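So I finally went to the parish meeting about the Mass times, and I have been chewing on it ever since. I know half of you who read this don't go to St. Anne's (or to any church at all!), but stick with me, there's cake at some point.

The short version: the diocese wants to join us up with Zamora, which is the next parish over the hill, and we'd share one priest between two buildings. That means our 8 a.m. Mass goes. I have been going to the 8 a.m. since I was pregnant with my oldest, and she can drive now. It's the quiet one. No choir, no announcements to speak of, and you're out in time to get the good bread at Pludell before it sells out.

I figured there would be maybe 30 people in the hall, and instead they ran out of chairs and people were standing in the kitchen doorway. Somebody had put the letter from the bishop's office on every seat, all four pages of it, and I'll admit I skimmed. The part that got everybody going was on page three, where it says our weekly attendance is down to 300 from 800. I don't doubt the 300. I do wonder about the 800, which I think goes back to when the school was still open and they marched the kids over.

Hendrik Rampersad got up first and he was good. He didn't shout. He asked how a single priest was going to do two vigils, three morning Masses, the hospital and the funerals, and would anybody please write down what happens when the man gets the flu. There was a long pause after that one. Then Umesh Nautiyal, who sat next to me and had barely said a word all night, stood up and said he'd rather lose a Mass than lose a priest to exhaustion, and he was ready to drive anyone to Zamora who needed the ride. I came in ready to be mad and that took a good bit of the air out of me.

There's a petition too. It had 123 names when it got to me. I held the pen for a while and then passed it along – I might still sign, I just want to read those four pages properly first. My mother signed twice, once for my dad, who has been dead for six years. I made her cross it out.

The cake was lemon, by the way, and it was very good, and I had two slices while pretending to look for my coat.

What bugs me most is the timing. They want the new schedule running in January, right after Christmas, when everybody's tired and the roads over the hill are awful. Father says he asked for Easter and was told no. He looked worn out, poor man, and he stayed to stack chairs with us anyway. 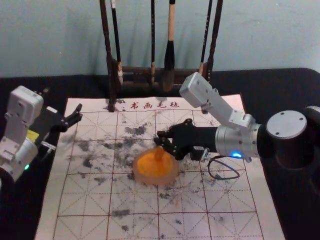

I'm going to try the 10:30 in Zamora next month, just to see. Umesh says the parking is terrible and the singing is great. If any of you go there already, tell me where to sit so I'm not in somebody's pew!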